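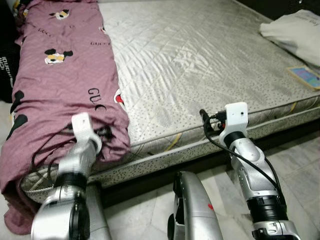 Soft Furnishings Workshop, Widari Textiles

Home | Notebook | Stock | Rota | Contact

March 27, 2023

Bed day! I have been looking forward to this one since the bedding arrived, and it did not disappoint. The whole session went on one mattress, two covers and a pillow, and I still came away with four pages of scribble, which I'm trying to boil down before I forget what half of it means.

First thing, the mattress cover. It's quilted in diamonds and I do love a diamond quilt for this sort of work, you get a built-in grid to judge everything by. If the edge of a comforter is meant to run straight along the bed you can sight it against the stitching and see at once if it's wandering. No fitted sheet for now. I want to know how things slide on the cover itself before we put cotton in the way.

The pink comforter (mauve, if we're being fussy) is a joy. Cartoon faces, GUCCI all over it, and wonderfully lumpy. Bunched into a roll it holds its shape far better than I'd guessed, so if you take the folded edge near the foot and lift, you get a small handful and the rest stays put. My old method was to grab the top of the roll and haul. Much worse! You end up with a rope. Going in at the fold and easing it out a bit at a time is the way, and I'd like us all to try it before the next session.

Note on drag: I laid the spring balance on a few practice pulls at the bench, with an offcut of the Garnis lining weighted on top. 700 g to get it moving over quilting, 199 g over the plain table. Big gap. I'd expected some difference but nothing like that, and it explains why the corners always lag when you pull a cover up from the middle of one side. Worth doing again with a heavier piece.

Second thing, the pillow. Set up towards the headboard, on the slant, with its lower edge just over the side of the mattress. I like starting from a slant, it's how pillows live in real bedrooms. What I want written up properly is how to square it without denting it. Two hands, one at either end, push gently and let the filling settle. Grabbing a corner only bunches the pillowcase and leaves the inside where it was. There's black marker writing on the case near the top and it makes a very handy landmark for telling which way round the pillow has gone (please don't launch a campaign to wash it out). 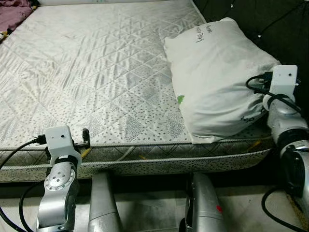
Side border and piping

I got quite carried away with this. The border has a rolled seam along its top edge and I now think the piping is the most useful line on the whole bed. You can find it by touch, it tells you where the top stops and the side starts, and a cover that hangs evenly below it looks neat from the doorway even when the middle is a mess. The border also looks a touch greyer than the top, so there's a bit of contrast to work with.

Looking along the mattress from low down is the other trick. From standing height the surface seems flat as a board. Get your eye near the level of the seam and all the rises and dips come up beautifully, and you can pick out where a cover will catch before you lay it. 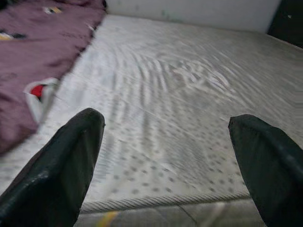 I'd like to do the same check with the dark Aravena blanket on top, in case the weight of it presses the ridges down enough to matter. My guess is that it will in the centre and won't at the edges.

To do: copy the balance readings on to sheet 2792, ask Prister for another metre of piping cord so we can make a practice seam for the bench, and find the big clips. Fitted sheet next time, then comforter over sheet, then the pillow last.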